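Hardware Unit, Week 2 – Inside the desktop case
Tekcombe campus, Room 238

Notes only, not a full script. Read before the prac. Bring your Hadeck workbook, the labelling sheet is on page 58.

Lay the case on its side, side panel off, put the screws in the tray. Power lead out first, always. Touch bare metal before you touch a board. Don't tug cables to see where they go – follow them with your eyes, then a finger.

Order for naming parts: board, socket, memory, drives, supply. Same order in the test so get used to it. 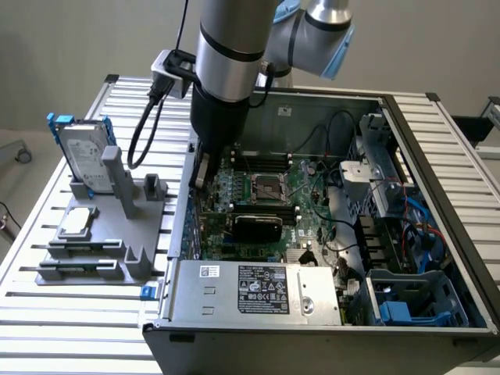
Reading time: 2 min

Green motherboard in the middle. CPU socket is bare, you can see the metal retention frame, so have a good look at it now as a fitted cooler hides the lot. Memory slots are the black ones above. Blue SATA cables run near the grey drive cage, with red and yellow wires in with them.

Power supply – silver box, black regulatory label. On your own unit copy the wattage off the label into the workbook, people skip this every year and lose the marks.

Drives. The 3.5-inch one standing out on the bench has blue rails on its sides. Rails go on before the drive goes in the cage. Check wich way round they face, then slide, don't force. Light blue tray in the corner has a latch in a darker blue, learn the word latch, not "clip thing".

Prac is worth 25 marks. Diagram in pencil, labels in pen, colour optional. Demona worksheet to be finished at home, bring it next week becuase we mark it in class.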